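Working notes for the plate station, Kendia break kitchen. They also apply to the Meketden site, except where the counter height differs. Revised in September after the second arm went in.

## What changed and what didn't

The arms handle plates. People still cook, wipe, stock, carry and decide what is clean enough to go out. The old dish rota had one person at the table for the whole lunch period; the current one has a person who sets the table, starts the cycle and comes back when it stops. The time at the table went down. The time spent preparing the table went up, and most of the tips on this page deal with that.

A normal lunch load is 72 plates. With a well-laid table the stoppages are few and short. With a table laid in a hurry, the person on duty spends the lunch period walking back and forth, and the old method would have been faster.

## Laying out the table

- Leave the middle of the table clear. Standing items go to the edges: basket, mug tree, toaster oven, racks.
- Put the mug tree where the wrist doesn't pass over it. Height is the problem there, more than width. A mug on a low peg is rarely touched; a post is.
- Turn mug handles fully onto the pegs. A mug hanging by the edge of its handle will swing when the table is bumped.
- Food that waits for the next cook goes in a basket with a raised rim – ears of corn roll.
- Keep the toaster oven door shut during a cycle. An open door takes up space the arm was told is free.
- Mark the footprint of each standing item with a small corner of tape. Masking tape lifts after a few wipe-downs. Use vinyl.
- Don't swap in a similar item. A different rack with the same number of slots is a different rack.

## Plates and how they are gripped

A two-finger gripper takes a plate by its rim, so the rim is the part to look after. Grease on the well of a plate does little harm. Grease on the rim lets the plate rotate between the fingers, and it arrives at the rack at the wrong angle.

- Wipe the rim last, with a dry cloth.
- Retire chipped plates. A chip under one finger tilts the whole plate.
- Don't mix thick stoneware and thin plates in one load. Run two loads.
- Where plates overlap, the top one should be free to lift without dragging the one beneath. Offset them by a hand's width where there is room.
- Flat plates need a clear edge on the side the gripper comes from. Nothing should lean against that edge, including cutlery and sticks.
- In a peg rack, load from the back slot forward.

The two grips that matter at this station are the rim grip on a plate held at a tilt and the rim grip on a plate lying flat. 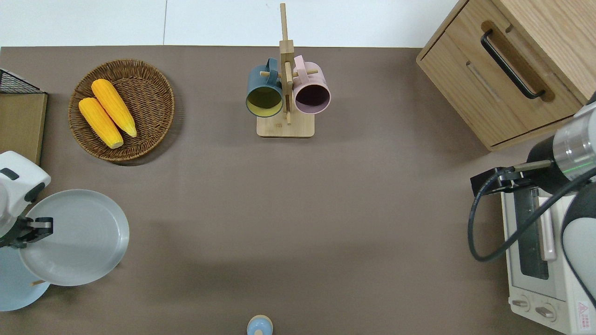
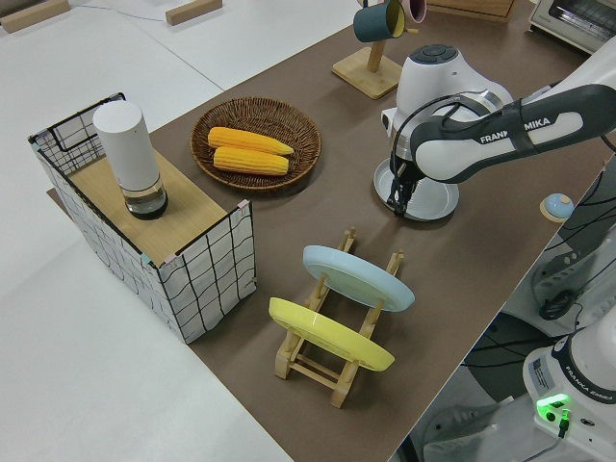
## Clearing a stopped cycle

1. Look before touching anything. Most stops come from an item out of place on the table, and it is usually near the gripper.
2. Press stop at the station even though the arm is already still. A paused arm and a stopped arm look the same from the aisle.
3. If the gripper is holding a plate, put one hand flat under the plate before you release the fingers. Never pull a plate sideways out of a closed gripper.
4. Put the item back on its tape marks.
5. Check the cables. A loop that has slipped over the mug tree will catch on the next reach.
6. Step back past the floor line, then restart.
7. Write the stop on the sheet with the time and one or two words. "Mug tree moved" is enough.

Allow 8 minutes for a stop with nothing broken. If a plate has broken, end the cycle and finish by hand. Ceramic fragments under a finger pad will score every rim that follows, and the pads are slow to arrive from Gruber.

## Cleaning around the arms

Cleaning is done with the arms stopped and parked. The evening crew used to wet the whole table and squeegee toward the edge. Don't do this now; cables and bases sit at the edge.

- Damp cloth, not a spray bottle, within reach of any joint.
- Finger pads: warm water and a drop of dish soap on a cloth, then dry. Degreaser makes them shiny and they lose hold.
- Wicker holds crumbs. Take the basket to the sink and shake it out there.
- Wood racks and wood bases get dried the same evening. A swollen peg narrows the slot, and the plate is left standing proud of it.
- Wipe cables along their length, away from the gripper.
- Clean the camera windows with a lens cloth. Paper towel leaves lint that reads as an object on the table.

## Work assignments

The dish turn was 14 people at Kendia, each taking a lunch period. Those turns now go by training: only people who have done the stop-and-clear drill take one. The effect was that a few people had the station far more often than before, and they said so at the Urnura review. Two changes followed.

- Everyone on the old list gets the drill, including part-time staff. It takes nearly 8 minutes if the table is already laid.
- Laying the table counts as work time. In the first months it was done before the shift by whoever cared about it, unpaid and unrecorded.

The stop sheet is for finding faults in the layout. Don't use it to compare people. Stops went unrecorded for a while when the sheet had a column for initials, and the column has been removed.

One loss is worth noting. The person at the old dish table saw what came back uneaten and told the cooks. The arms don't report that. Whoever scrapes plates should leave a note on the clip by the toaster oven when the same dish keeps returning.

## Small things

- Tie back apron strings and lanyards before stepping past the floor line.
- Keep a spare dry cloth at the station – the one on your shoulder is already wet.
- Closed shoes.
- Label racks on the underside with the site name. Meketden has the same model with wider slots, and the two have been mixed up in the van.
- Store retired plates away from the station or they come back.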